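Planning the money for a small workshop robot

Before you buy a gripper or an arm, write down the work you want it to do in one normal week. In our workshop in Ellwood we did this only after the first order, and we paid for a reach that we never use. A short list on paper is enough: which parts, how heavy, how often.

Next, plan the table. Many people put all the money in the machine and then place it on a weak desk. Keep 300 dollars for a solid top and good clamps. Measure the room you have and leave 20 inches free on each side of the arm.
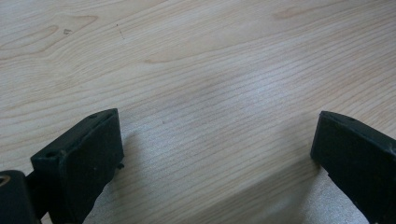

Finger pads are the part you will buy again, so ask for their price before you ask for a discount on the arm. The shop in Indthorpe sells the Plirkus pads at 35 dollars a pair, and I order four pairs at one time to pay the shipping only once. Check that the screw holes have the same distance as on your old pads.

Ask also who does the repairs. Plorkton wanted the whole unit sent back, and the postage was not in my budget. Now I keep a small sum for this every year, in the same envelope as the receipts.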